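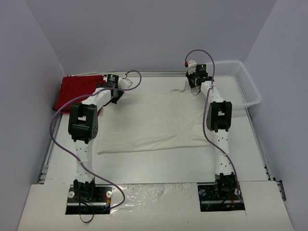

Robots & Software
24 January 2021
By the Mutitz features desk
9 min read

Cloth is a wonderful thing to give a programmer who thinks the job is going well. A mug stays the shape of a mug wherever you put it. A cloth has a new shape every time you let go of it, and the computer has to work out what it's looking at all over again before it can do anything useful.

I spent two days in September at Vidison, a small software company in Wirnosport, watching people try to get a pair of robot arms to handle fabric. I went in expecting to write about the arms. I came out with a notebook full of scribbles about timing, cameras, undo buttons and a piece of software called Ferraro, and I've been boring my friends with it ever since.

Ferraro is the layer that sits between the cameras and the motors. It takes in pictures and joint angles, decides what both arms should do next, and sends that out as a stream of small position targets. Vidison buys its arms in and has no plans to build any. Everything the company makes lives on a disk.

The job I watched is easy to say: take a cloth, flatten it, fold it, put it where it belongs. Most of us could do it while talking on the phone. Written as software it breaks into pieces very quickly, and each piece has its own way of going wrong.

Start with finding a corner. Early versions of Ferraro tried to find all the corners of a cloth, then plan a fold from them as if the cloth were a sheet of card. On a flat cloth this was lovely. On a heap it was hopeless, as the corners were underneath or folded double, and the program would pick a crease that looked like a corner and pull on that with great confidence. The current version doesn't ask for corners at all at the beginning. It asks a looser question: which bit of this cloth, if I pulled it, would leave me with more cloth showing? It scores spots all over the fabric, picks a good one, and only starts hunting for corners once things have spread out a bit. I loved this. It's how I deal with a duvet cover.

Colour helps, though less than I'd assumed. A red cloth on a white table is a gift to any vision program. White on white is the hard one, and it's the one the team goes back to again and again. There the software leans on shading: the soft grey in the valley of a fold, the thin shadow along a hem. Change the lights and those clues move, so the training pictures are brightened, dimmed and tinted in software before they're used. I watched the tinting tool run through a batch, and some of the results were a truly awful green.

Then there's the business of two arms working close together. Each could be planned alone, and for a while each was, with a simple rule that split the table down the middle and kept the arms to their own halves. Safe, and no good for folding, where the hands need to come together over the same bit of fabric. Now both arms are planned as one body with a lot of joints. The planner is allowed to bring the grippers very near each other as long as it can show, for every step ahead, that there's still a way out. The cables get a share of the thinking too. They swing about in loops, and the arms' own shape model knows nothing about them, so Ferraro slows down any move that would twist a wrist a long way round.
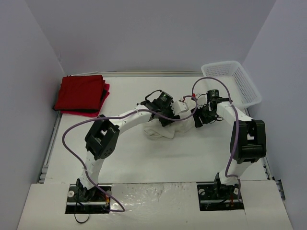
Thinking ahead, but not too far

The part that made me sit up was how short the plans are. I'd imagined the computer working out the whole fold and then carrying it out like a recipe. It did that once, I was told, and it was dreadful, as anything that slipped in the first second ruined all the seconds after it.

Ferraro now plans a short burst of movement, begins it, and starts on the next burst before the first one has finished. The tricky bit is the join. If the new plan disagrees with the old one, the arm twitches, and a twitch is all it takes to shake fabric loose. So the two plans are blended where they overlap, with the older one fading out as the newer one takes over. It's a few lines of code. On the screen you can switch the blending off and watch the joint curves go from smooth hills to something like the edge of a saw, and I'm afraid I switched it off and on rather a lot.

Delay is the other great worry. A camera picture is already old when it reaches the program, and by the time the program has made up its mind the picture is older still. The team spent weeks hunting for faults in the learned part of the system that were really faults in the clock. Pictures from one camera were arriving late and being matched with joint readings taken later than they should have been, so the software was learning to reach for where things used to be. The fix was to stamp everything at the moment it was captured and to refuse to guess when stamps didn't line up. Dull work, and it improved the folding more than anything else they did that season!

All of this runs on recordings. The team's favourite set holds 143 attempts at the same task, good and bad, each saved with every picture and every joint angle. There's a viewer for it, home-made and a bit ugly, and it may be the best thing in the building. You drag a slider and both arms, all the camera views and the planner's private hopes for the next moment move together. You can stop at any point, change one setting, and ask what the software would have done instead. It can't tell you how the cloth would have answered, of course. But it will show you the very step where the program began to believe something silly.

Knowing when you've got hold of it

My favourite small problem is the grip. A gripper closes, the motor reports that it has stopped, and the software has to decide what that means. Fabric is so thin that fingers closed on one layer and fingers closed on nothing give very similar readings. Two layers is a little different again, and sometimes two layers is exactly what you don't want.

So Ferraro looks as well as feels. A close view from the wrist shows how the material behaves beside the fingers: creases that run in towards one point are strong evidence that something is held there. The checker gives a score for "held", another for "slipping" and another for "more than I asked for", and the planner can slow down, carry on or let go and try again. When there's a second cloth nearby in another colour, the checker has a further question to settle, which is whether that colour is behind the held fabric or coming along with it.
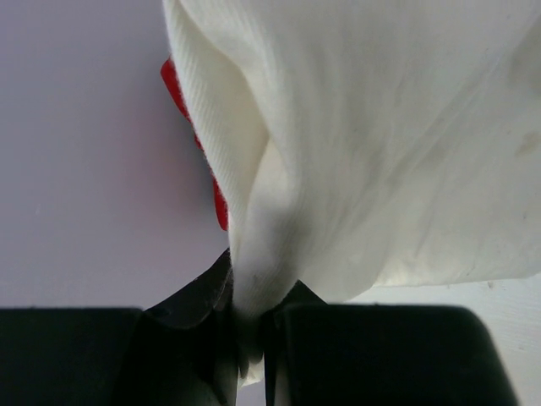

One of the programmers told me that the grip checker was nearly thrown away. It had started as a debugging aid, she said, something to print a word on the screen during tests, and it was only plugged into the planner one evening when they'd run out of better ideas. She reckoned the hard part since then had been teaching the planner to doubt it. An early version trusted the score completely and would let go of a perfectly sound grip after a single bad reading. Now it wants to see the same answer 3 times running before it drops anything.

I asked her whether a bigger learned model would sweep all these little parts away. She thought it might take over some of them, and would be glad to delete the code, but she wanted to keep the viewer, the time stamps and the stop rules whatever happened. Those were for the people, she said.

The stop rules deserve a mention. There are 5 of them, kept in a plain text file that anyone on the team can read, and the learned parts of Ferraro have no way to change them. They cover speed, reach, force, arms getting too near each other and pictures going missing. If one is broken, both arms hold still and the last stretch of recording is saved under its own name. New starters at Vidison are given a pile of these saved stops to read through in their first week, and I can see why. I read a dozen over a cup of tea and learned more from them than from any of the slides.

What comes next is towels, I'm told. Towels are thicker, which makes the grip easier to judge, and heavier, which upsets all the timing. The team also wants to let the planner choose for itself when to use one arm and when to use both; at present a person sets that at the start of each task. A first try at this was running on the second afternoon of my visit, on recordings only, and it kept choosing the left arm for everything. Somebody had already opened the viewer and was dragging the slider back to find out why.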